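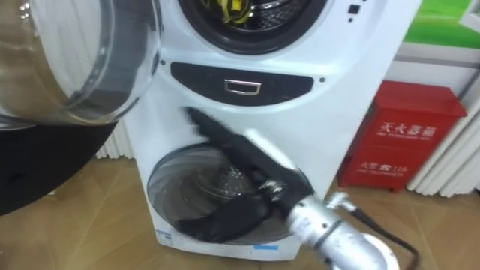 Korkor Laryea wants to know why we spent a whole open day on laundry when everybody came for the warehouse stuff. Fair. Start with that, get it out of the way, people in the room will be thinking it too.

Notes for 28 January 2026, Drasitmont visit recap. 10 min, don't run over.

OPENING
Say who we are, one line. Then the washer. Two drums, one cabinet, one arm. Let them look a second before talking.
Point out the dark cloth down by the lower drum door. Cloth is the hard part. A box keeps its shape, a shirt doesnt. Pause.
Upper door is open, something yellow still in the drum, looks like fabric. Mention or skip, see how time goes.

WHAT WE SAW
Lokard ran the demo. Four rounds, different cloth each time. Fotini called the rounds from the side, good voice, no mic needed.
Long gripper, why long: reach past the door glass without the wrist bumping. Their answer, not mine. Give them credit.
Gripper is a blur in the slide, so it can move. But overall pace still slow next to a person. Say it plainly, visitors asked all afternoon.
Cable question will come up. Farzana has the answer (slack loop, see her handout). Send them to her.

NUMBERS
113 visitors signed in. 527 practice runs logged at Lokard before the day. Don't read the whole table out!!
Do NOT give a success rate. Genalyn is still checking the logs, wait for her.

WHAT PEOPLE ASKED
- can it fold (no, not in this demo)
- what about socks
- does it know wool from cotton. No. Long silence after that one
- price. Pass to Jeanine

BACK TO KORKOR
Warehouse demo moves to the April visit, at Brunner. Bigger floor, more room to stand. Sign up sheet by the door.
Laundry first becuase small space, soft things, doors that swing. If they only remember one bit, the door.

Thank Drasitmont for the room and the coffee. Questions. Clicker back to Jeanine.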